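Teaching an arm to sort the picnic bowls: notes from our shared workshop

By Ibsa Araya

A few of you wrote in after my last post asking how we got the arm to pick up ordinary kitchen bowls without flinging them across the room, so I've finally sat down to write it all out properly. Put the kettle on, because I do go on a bit (my family will confirm this). What follows is the way we do it at the Drulville workshop, with the mistakes left in, and you can adapt it to whatever arm and gripper you've got on your own bench.

What you'll need

A small arm with a two-fingered gripper, a sturdy square table, a plain cloth big enough to hang over the sides, and a pile of plastic bowls, plates and cups in as many colours as you can find. Ours came from the discount shop in Norkgate and I paid $9 for the lot, I think, though I wouldn't swear to it. Plastic is the way to go. Please don't use your good crockery, however tempting it is when the shops are shut.

You'll also want a camera looking down on the table and another one off to the side. If you can only manage one, start with the overhead view.

Step 1: Dress the table

We use a dark green cloth, pulled flat and tucked so it can't creep. Wrinkles are a nuisance, especially small ones near the middle, where a cup can lean just enough to throw off your finger position. Iron it if you can be bothered. I run my forearm across it and call that ironing.

Dark green has served us well, with one catch I should have seen coming, and that's green dishes. A lime bowl stands out nicely in good light, but under the old tubes at the back of the workshop the darker cups used to sink right into the cloth. If you've already bought the cloth, fix your lamps first before you go shopping again.

Step 2: Lay things out badly

I mean this kindly! Everyone's first instinct is to line the bowls up like a shop display, and then the program works beautifully until somebody has lunch. Spread them about. Nest a couple of cups, put a big bowl in front of a shallow one, and let a few sit close to the edge of the table. Leave one open patch of cloth so the arm has somewhere to put things down.

Step 3: Choose the grip

For bowls, go for the rim. One finger inside, one finger outside, and come straight down. We wasted most of April trying to grab whole bowls around the outside, which our gripper simply doesn't open wide enough to do, and I'm still a little sore about it. 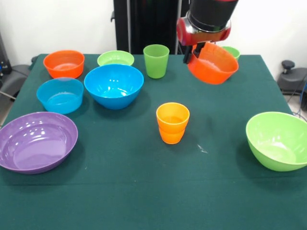
Rim grip on the orange bowl, lifted clear with a bit of a tilt.

A slight tilt is fine. The bowl is held at one side, so it will want to swing, and a few degrees won't hurt anything as long as you allow for it when you set it down. If it tilts so far that the low side drags on the cloth, move your fingers a touch further down the wall or slow the lift.

Closing force is where you need patience. Our controller takes a number with no units attached (thank you, whoever wrote that manual), and we began at 900, which left a dent in a rim that you can still feel with your thumb. We came down in small steps and settled on 275 for bowls and 188 for cups, which are thinner and fold if you so much as look at them. Your numbers will be different, so start low and creep up until the bowl stops slipping.

Step 4: Get the overhead camera to agree with the arm

This is the fiddly part. Mark the corners of the table with tape, drive the gripper to each corner in turn and write down where the arm thinks it is. Then click the same corners in the camera picture and let the software work out the difference. We use a little script called Gulley, which started as a weekend job and has grown to 2,684 lines, most of them mine and not all of them necessary.

If yours is a depth camera, expect ragged black speckles around the rims of shiny dishes, where it couldn't get a reading. Don't try to grip at the speckles. Take the good points on either side and fill in the curve between them.

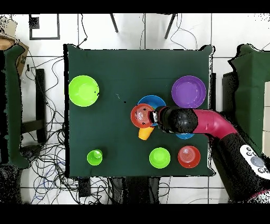 Stacks come next, and I'd leave them until single dishes are going smoothly. When a bowl is sitting on a plate, the camera is happy to tell you there is one large lumpy object, and the arm will go in much too low. We tell ours to work from the top down: find the highest rim, lift that dish, move it to the open patch, then look again before touching anything else. It's slow, but a fresh look each time saves a lot of chasing cups across the floor.

Keep your hand near the stop button for all of this. I've got into the habit of standing on the same side as the button, with my tea on the other bench.

Step 5: Tidy into families

Once lifting works, give the arm a goal. We started with bowls to one side, cups to the other and plates left where they are, and only then moved on to sorting by colour. Red and orange will give you grief. Under warm lamps they slide into each other, so take your colour samples with the same lights you'll be working under, and take them again if you change a bulb.

Our Khoury branch members skip colours altogether and sort by width, smallest to largest, so the finished bowls can be nested. I haven't tried it yet, but it sounds like a lovely next project if you've got the table set up anyway.

If it won't behave

Bowl slips on the way up: wipe the finger pads, then raise the force a little.

Gripper lands beside the rim: redo the corners. Somebody has bumped the table.

Cup comes up with its neighbour stuck inside it: twist the wrist a few degrees before lifting, and do it slowly.

Arm stops halfway for no reason you can find: check the cables where they run over the floor, and make sure none of them has been stood on or pulled snug.

I'll put up the settings file once I've taken my rude comments out of it. If you get stuck in the meantime, leave a note under this page and tell me which gripper you're using, and I'll do my best to answer on the weekend.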